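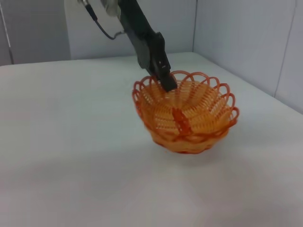
Small plastic baskets, the woven kind: where do you all keep them?

pebblejar
Posted Saturday, 9:14 am
Ok so I need help from people who organize for fun. I have a thing for those little woven plastic bowl baskets, the ones with the loopy rim that looks like flower petals. Orange is my favorite because you can see the light through the weave and it makes a plain white table look a lot happier. The trouble is I keep buying them and they don't go anywhere! Right now they live on top of the fridge in a tower that leans. What do you use yours for, and how do you store the extras?

mudroom_marge
Posted Saturday, 9:31 am
Clothespins. Teabags. Rubber bands. The dog's eye drops. I've got one by the back door for keys and I haven't lost a key since we moved in (ok, once, and it was in my coat).

flatpackfred
Posted Saturday, 9:40 am
Unpopular opinion, but a round basket is the worst shape for storage. Put four in a drawer and look at all the space you lose in the corners. I switched everything to the square Durkholm bins and got half a shelf back.

pebblejar
Posted Saturday, 9:52 am
Fred, I've seen the Durkholm bins. They look like a dentist's office. I want to LIKE looking at my table lol

tinroofsue
Posted Saturday, 10:20 am
I'm with pebblejar on this one. Mine came from Bundalano, the shop with the awful parking, and they sit right out on the counter with garlic and shallots in them. The open weave is great for that. I had garlic in a lidded crock before and it sprouted every single time.

Do watch the loops if you stack them though. They hook onto each other and then you're yanking, and that's how I broke two. A paper napkin between each one fixes it.

flatpackfred
Posted Saturday, 10:33 am
So now you're storing napkins too.

tinroofsue
Posted Saturday, 10:35 am
I already own napkins, Fred.

oldgreenstove
Posted Saturday, 11:02 am
How are you cleaning these? I had a yellow one next to the stove and the grease got into every rib. I tried a toothbrush and gave up halfway around.

mudroom_marge
Posted Saturday, 11:15 am
Sink of warm water, squirt of dish soap, leave it for 30 minutes, then hit it with the sprayer from the inside out. Rim down on a towel to dry. I would not put it in the dishwasher, my sister did and it came out shaped like a taco.

oldgreenstove
Posted Saturday, 11:19 am
Mine go in the dishwasher, top rack, no heated dry, and they've been fine for years. It was just the stove one that beat me. Probably depends on the plastic. My newer ones are Sarıgül and they feel stiffer than the old ones did.

quiltnook
Posted Saturday, 1:48 pm
Sewing room person checking in! I use them for bobbins and binding clips, but anything skinny (pins, needles) will poke right out through the sides. I cut a circle of felt for the bottom and that helps some. For pins I went back to a tin.

For the extras, could you hang them? I screwed a Bremska rail to the inside of the closet door and hooked them on by the loops. Empty ones only, I wouldn't trust a loop with any weight.

flatpackfred
Posted Saturday, 2:05 pm
Ok, the rail is a good idea. I still say you should pick a number and stop buying at that number.

pebblejar
Posted Saturday, 2:27 pm
Going to try the rail, thank you quiltnook!! I have a closet door that does nothing all day. And garlic is moving into the orange one tonight. Fred, my number is "one more."

mudroom_marge
Posted Saturday, 2:41 pm
Measure the door first. Mine wouldn't close with the baskets on it and I had to move the rail down below the shelf.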